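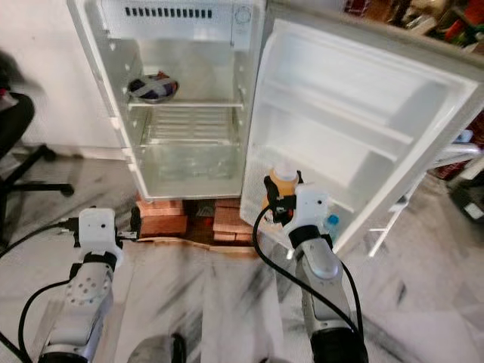

Helpers wanted for a two-armed kitchen robot, Hiddale shared workshop

Sedero is a robot with two arms that a few of us have been putting together in the evenings, and the job we want it to do is a very ordinary one – open the fridge, find the drink, put things back where they belong. We would love two or three more people to join us from August.

You needn't be an engineer. Ward Aerts looks after the wiring and Boris Tóth writes most of the code, and both are patient souls who like being asked questions. What we're short of is people to drive the arms by hand while they learn, to move bottles and bowls about between tries, and to keep a tidy log (our present one is a disgrace, and I say that fondly). We have 148 good runs saved and would like 257 before the dark evenings set in.

Sessions begin at seven and last a couple of hours, with tea. There's no pay, I'm afraid, but we cover bus fares and you get a bench key after your first month. Please be 16 or over, wear flat shoes and tie back long hair.

If you'd like to come, leave a note for Oluwaseun Olaniyan at the workshop desk with a line or two about yourself and which evenings suit you – beginners very welcome.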